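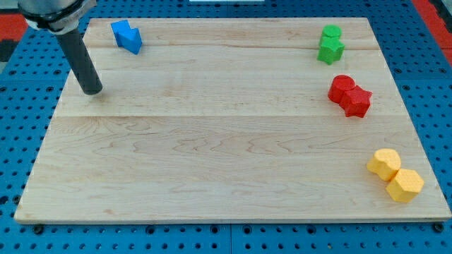
Vanudwood Blocks: Progress Report to the Mittal Fund

Prepared by Doğukan Soylu, 2018-05-20

Work completed

Since the March report we have finished the new board and settled on the colors for the small block set. The board is a plain rectangle made up from planks of a pale wood with a wavy grain. We left it light so that the blocks stand out against it. The current layout uses eight blocks in four pairs, each pair in its own color, with the blue pair set toward the back left and the other three pairs down the right side.

The shapes are meant to differ within a pair. One of the blue blocks is close to square and the other is cut to an angled profile, a bit like an arrowhead. Children in the Sornport sessions sorted by color first and only later looked at shape, so we want both to be easy to pick out.

Trials

We ran 19 sessions at the Sornport site. Most children worked at the board for the full 10 minutes. The main complaint from staff was that the earlier board slid on smooth tables. We tested rubber feet and a thin cork backing. The feet raised the board too much for the youngest group, so we will go with the cork.

Two staff members asked for a raised edge to keep blocks from rolling off. We have not added one. It would make the board harder to wipe down, and blocks on the floor were a small problem in practice.

Finishing

The first paint, bought from Zivix, chipped at the corners after repeated drops. We sanded those blocks back and changed to a stain with a clear top coat. Drying takes longer, and this put us a little behind on the second batch. The color is slightly less even than paint but staff did not object.

Spending

We have used 80 percent of the materials budget. The remaining money covers cork, stain and the boxes. Labor is on plan. We are not asking for any change to the grant.

Next steps

The second batch is 90 sets, each with a board, blocks and a printed card of layouts. The cards are still in draft. We need to cut the text down and check that each layout can be read from across a table.

Open items:
Confirm the box size with the printer.
Choose a supplier for the cork.
Send two sample sets to the Mittal office for review before the rest are packed.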